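First time coordinating a city rec program event - staffing advice wanted

Steyn_Parks_Rookie
Posted in: Events and Recreation Staff

Hi all! I just moved over from front desk to event coordinator with our parks and rec department, and my first solo one is the November harvest night at the Hultley center. I'm thrilled and a little terrified.

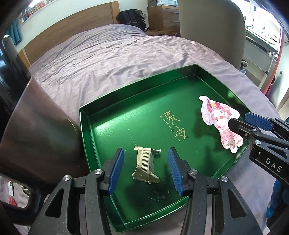

We had 300 people come through last year and my supervisor, Precious Shabalala, says to plan for the same. I have 4 paid staff for the evening and a list of teens who need service hours. The setup window is short, because the pickleball league has the gym until 3:30 and doors open at 5. What would you put paid staff on, and what can the teens handle? Also, does anyone write a full run sheet for something this size or is that overkill?

gymkeys
Congrats! Run sheet, always. Mine is one page, times down the left, name next to every line. If a line has no name on it, it doesn't happen. Put paid staff on the front door, the money table, the stage and one floater who has keys to everything. Teens can do games, wristbands and refills.

The floater should be you, by the way.

marlowe_rec
Going to disagree with gymkeys on the last bit. I floated my first three events and I was never where anybody could find me. Park yourself at a table near the entrance with a radio and let someone else run around. People need to know where you are!

gymkeys
Fair if the building is small. Hultley has two wings and the breakers are way at the back. If she's stuck at a table and the sound goes out she's sending a teenager with a flashlight.

marlowe_rec
She has a floater with keys. You just gave her one.

Steyn_Parks_Rookie
Ha, okay, both of these help. I think I'll start at the table for the first hour and then swap with my floater once the line dies down. How early do you call the teens in?

tumblemats
I LOVE harvest nights, they were my favorite part of the job before I went over to aquatics. Call the teens in 30 minutes before you need them, feed them first and walk them through the building so they know where the restrooms are (it's the only question they'll get all night). And cross train them! Ours all learned two stations, so when one kid had to leave early for a band thing we just slid somebody over and the families never noticed.

Also order more wristbands than you think.

Budget_Dana
How are you handling supplies? We do ours through Moltum for tables and linens and Seser for the small stuff, and you want both quotes in before you promise anyone a bounce house. I went over by $44 once and had to write a memo longer than this thread.

Steyn_Parks_Rookie
Moltum quote is in, still waiting on Seser. No bounce house! There will be a hay maze though, and a local bluegrass trio who are so good.

gymkeys
Check with your fire inspector about hay indoors. I mean it. Ours wouldn't allow it and we found out the same afternoon.

marlowe_rec
Agree with gymkeys on this one, mark it down. Cardboard may need a sign-off too, so ask about both in the same call.

Steyn_Parks_Rookie
Oh wow, I had no idea. Calling tomorrow morning. The maze could go out on the side lawn if it has to, we'd just need lights.

tumblemats
Outside is more fun anyway! Ask your athletics people if they have the portable lights from softball - ours sat in a shed all fall and they were happy to lend them out. Tape the cords down and put a teen at the maze exit.

Budget_Dana
And get the trio's invoice before the show. Accounts payable will want it with the vendor form, so send them the form now.

Steyn_Parks_Rookie
Inspector says no hay inside, lawn is fine, keep it clear of the exits. Softball lights are reserved! Run sheet is started and it has a name on every line except trash, which I guess is me.

gymkeys
Put a teen on trash with you and swap out at 7. Have a great night, and post how it went.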